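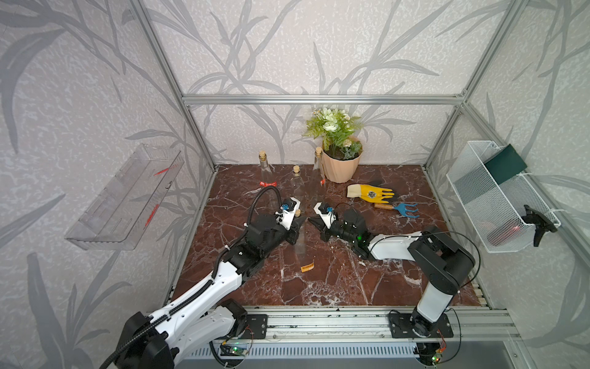
Gray leaf-print wallpaper above a reddish-brown marble top with pale veins.

29 comments

I had been meaning to get out to the Undley open day for years, and every spring something got in the way (a wedding, a leaking roof, my own laziness). This time I put it on the kitchen calendar in ink, filled a thermos, and set off before breakfast for what I thought would be an hour and a half of driving. It was closer to three, as I missed the turn past the reservoir and had a lovely tour of somebody's orchard road before I found my way back.

Undley, for anyone who doesn't know it, prints wallpaper. They have been in the same long brick building on the river the whole time I've been papering rooms, and once a year they open the doors and let people like me wander around asking too many questions. There were 46 of us in the morning group, split up by colored stickers, and I was a green.

We started in the paper store, which smells like a new schoolbook. The rolls are kept there for a few days before printing so they settle to the air in the building, and our guide was very patient with a gentleman who wanted to know exactly how many days. From there we went through to the print floor, and oh, the noise! The old surface printer they call the Joder was running a fern in two greens, and I could have stood there until lunch. Each color has its own roller and its own little trough, and the colors go on one after the other while everything is still damp, so the edges come out soft and a bit smudgy. I have always loved that look and never knew how it happened.

The Amusska room was the one I'd really come for. That's their archive, with 411 patterns in flat drawers, and they had set out six of the leaf designs on a long table for us to handle. My favorite was a tall reed pattern called Sekiguchi, gray on gray, big enough in the repeat that you'd want a decent stretch of wall for it. I asked whether it would overwhelm a small hallway and was told to go ahead and paper all of it, and skip the border. I do have a weakness for borders, so that stung a little.

Lunch was soup and rolls in the loading bay, with a very good lemon cake that ran out before the yellow stickers got there (sorry, yellows). In the afternoon they let us try hanging a strip on a practice board. I have papered nine rooms in my life and still managed to get mine crooked in front of strangers, but the paste was nicer than anything I buy and I wrote down the name on the back of my parking slip.

The remnant shop is cash only, so bring some. I came home with four rolls of a discontinued stripe and a sample of the reed, which is taped up by the coat hooks while I make up my mind. The next open day is in July, and you need to sign up ahead. Wear flat shoes, as the stairs up to the archive are steep and there is no elevator.

Shared 6 times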